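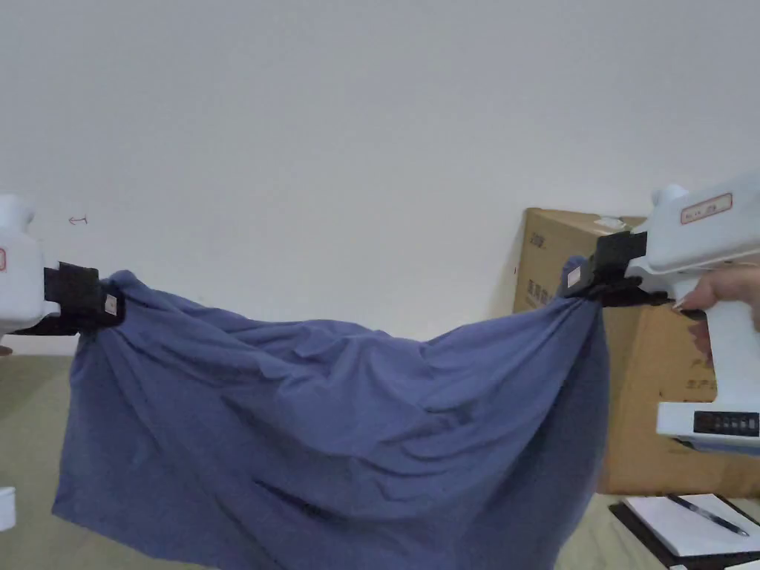
Blue cloth, held up by the corners

I've had a few emails asking how the feed costs are going, so get the kettle on, because I've finally sat down with the shoebox of invoices.

We keep 36 ewes and a rather greedy bunch of hens up at Enwood, and until last winter I bought everything by the bag from whoever was nearest. Easy, friendly, and a terrible way to spend money. Every time I went in the price had crept up a little and I just grumbled and paid it. Then Joelle Karaki, who farms the other side of the lane, asked if I wanted to go halves on a bulk load of barley from Kollár, and I said yes before I'd worked out where I was going to put it!

So that was the first lesson. Barley takes up a lot of room. We ended up clearing the old calf pen (two trailer loads of rubbish, one wheelbarrow I'd been blaming my brother for losing) and lining up some second-hand bins with decent lids. The rats have had a good look round and so far they've gone away hungry.

The saving is real but it's smaller than I'd hoped. Once I'd added the delivery and the bins, I was 8 per cent better off than buying by the bag. Next year the bins are already paid for, so it ought to look healthier, unless the price jumps again between now and July. Joelle thinks it will. Edit at the mill thinks it won't. I've stopped asking people, to be fair, as I only ever believe the answer I like.

The other thing I've changed is rolling it myself. Casimiro Cuesta sold me his old Darkar roller mill, a noisy green lump of a thing, and it gets through a morning's feed while I'm doing the water. You do want to set the gap properly. My first go came out more like flour and the ewes sneezed at it, then I went too far the other way and saw a fair bit of whole grain come out the far end, if you know what I mean. Third time was fine – cracked, hardly any dust, everybody happy.

I haven't touched the protein side yet. Beans are dear and I've nowhere dry left to keep them, so for now it's the same ewe nuts as before in the last eight weeks before lambing, and good hay the rest of the time. I'd love to grow a small patch of our own beans on the bottom field, but it sits wet until well into spring and I can see myself feeding the pigeons of the whole parish.

If anybody has grown them on heavy ground, do leave me a comment and say which variety. I've got to order seed soon, and the bottom gate still needs hanging before I can get a tractor in there.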